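Nasrin Khosravi
Small thread about learning to swim at my age. I start in June, in the cold months, because the pool is cheaper then. 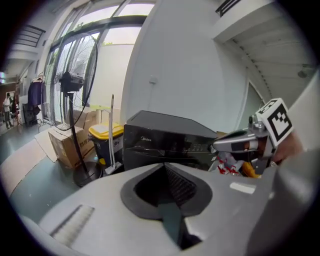 1/ The first lesson was only breathing. Face in the water, blow out, turn, breathe in. I swallowed a lot. My teacher Janaka said everybody does.

2/ The pool at Lurneo is 6 lanes and the slow one is on the left. Please nobody be shy about the slow lane. One lady there is 86 and she passes me every time.

3/ I could not float for weeks. My legs went down like stones. Then Shahnaz told me to look at the ceiling and stop holding my neck - after that it was a bit better.

4/ Goggles: I bought two pairs and both leak. If you have a favourite, tell me the name please.

5/ Last night I did 300 metres with rests at each wall. I was so hungry after, I ate dinner standing in the kitchen.

6/ Next I must learn to turn my head to the other side. Right side is fine. Left side - I drink the pool.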